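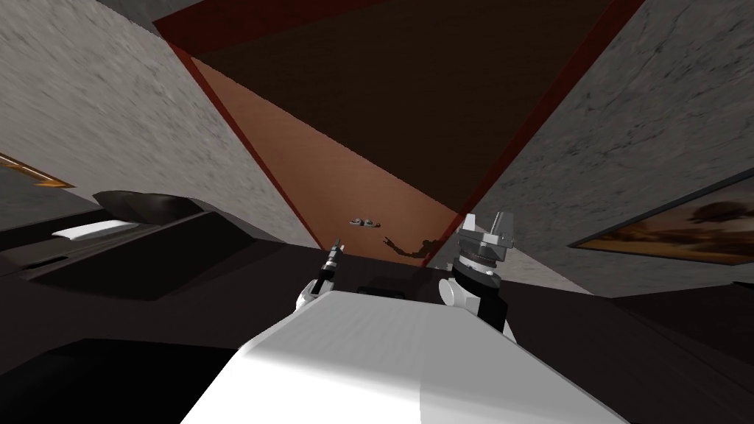

Simulated living area, both arms raised.

POSMONT ROBOTICS INTEREST GROUP
Minutes of the open day meeting, May 13, 2020

Present: Chrysanthi Mavromatis (chair), Loukia Tsakiris, Thenmozhi Salian, Achilleas Dimitriou, Morfudd Llewellyn (minutes)
Apologies: none

1. Minutes of the March meeting
Accepted. Moved Loukia, seconded Achilleas.

2. Demonstration by Statora
Thenmozhi ran the two-arm simulator on the big screen and it was a ripper! The two grippers are different models, and she took us through how each one is set up before handing over the controls. Everyone had a go, some of us more than once.
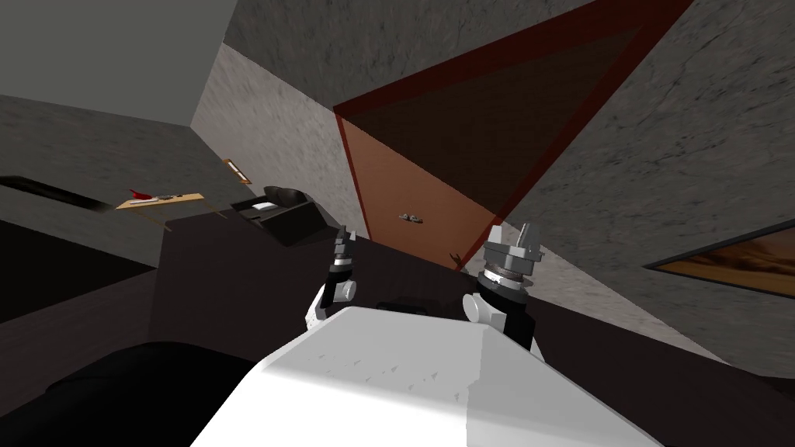
Loukia asked whether the white paper in the black desk tray would make a good first pick-up task. Thenmozhi thought it a tough one for beginners (thin and flat) but was keen to try. Achilleas loved the robot's-eye view and would like it as the default for visitors.

3. Visit to Omcombe
Agreed to go. Budget of $2,000 approved; quote received is $1,891.

Actions
Thenmozhi: write up the paper task.
Achilleas: print 100 flyers.
Chrysanthi: confirm the Omcombe booking.

Meeting closed with hearty thanks to Thenmozhi.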